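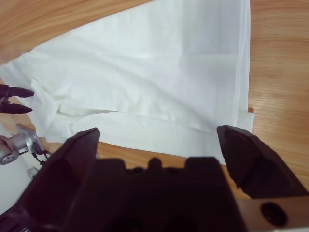 From: Marlies Kofler
To: plikcombe-arms list
Subject: Re: Second arm, cloth folding, wrist cable question

Ottilie,

Answers below, in your order. I copied the list because two people asked me the same thing about the cable at the last open evening.

On Friday Ottilie Hauser wrote:

> I finally have both arms bolted down at home and am trying to get
> them to fold a flat piece of cloth. Before I print another set of
> fingers I'd like to know what you ended up with.
>
> 1. Which finger shape are you using, and did you do both arms the same?
> 2. Where does your wrist cable go? Mine catches on the edge of the
> table whenever the left arm reaches across.
> 3. Do you run the wrist camera at full rate or cut it down?
> 4. How do you stop the fingers from pushing the cloth away when they
> close? I get one good grab and then a lot of bad ones.
>
> I'm using the Binder servos on the wrists and the Trikport board for
> everything else.

1. Fingers. Both arms have the black ones, same angular style with the narrowed tips. I tried the wide flat pads from the shared folder first. They are fine for blocks and cups but too thick to get under a layer of cloth. The file I use is fingers_v18 in the shop folder. Print them on their side so the layers run the length of the finger. The ones I printed standing up snapped at the screw hole. The inner face on one of mine looks a bit chewed by now. I would still sand yours before you use them, since a rough spot will pull threads.

2. Cable. I haven't solved this either. On my left arm the thin leads come off the side of the metal wrist mount, make a loop, and bend down to a small white connector. The loop has to be long enough for a full turn of the wrist, and that is also what makes it long enough to snag. What helped was a tie at the elbow and nothing at all between there and the wrist. Before that I had it tied in two places and the second tie was making the loop stick out sideways. If your table has a sharp edge, put some tape over it.

3. Camera. I cut it down. The Trikport drops packets when two cameras and the wrist servos are on the same hub, so check your hub before you blame the code. I moved the cameras to their own port and the dropouts went away. My wrist view takes in part of the gripper along the bottom of the picture, with both fingers, plus the tips of the other arm's fingers when they come in from the left. I used to crop that out. I don't anymore, because I want to see where the other fingers are when I go back through a bad run. Soft, even light is better than a desk lamp. With the lamp I got hard shadows in the folds and kept mistaking them for edges.

4. Pushing the cloth. Three changes made a difference for me.

Come in with the fingers wide open and lower them before you start closing. I was closing on the way down, and that shoves everything forward.

Go for a hem or a corner if there is one. A doubled edge is stiffer and gives the tips something to hold. The middle of a sheet just slides.

Let the other arm rest on the cloth near the fold while the first one grabs. It doesn't need to grip. In my code it waits 300 milliseconds after touching down before the other one moves. Less than that and the cloth is still shifting.

I use white cloth on a light wood table. Ruchti told me the contrast would be too low, and he had a point for the table he was using, which is painted. On mine the wood is orange enough that the edge shows up. If yours is pale, put something darker under it.

Things that still don't work: a flap that has curled back over itself. I have no reliable way to tell the top layer from the one under it using the wrist camera alone, and about half the time I pick up both. If anyone on the list has done this without adding a camera overhead, I'd like to hear how.

Also, the left arm calibration drifts if I leave it powered down over a weekend. I rerun it every time now. It takes a couple of minutes.

I can bring a spare set of printed fingers to the November open evening if you want to try them before you print. Tell me which screws you have. Mine are cut for the longer ones.

Marlies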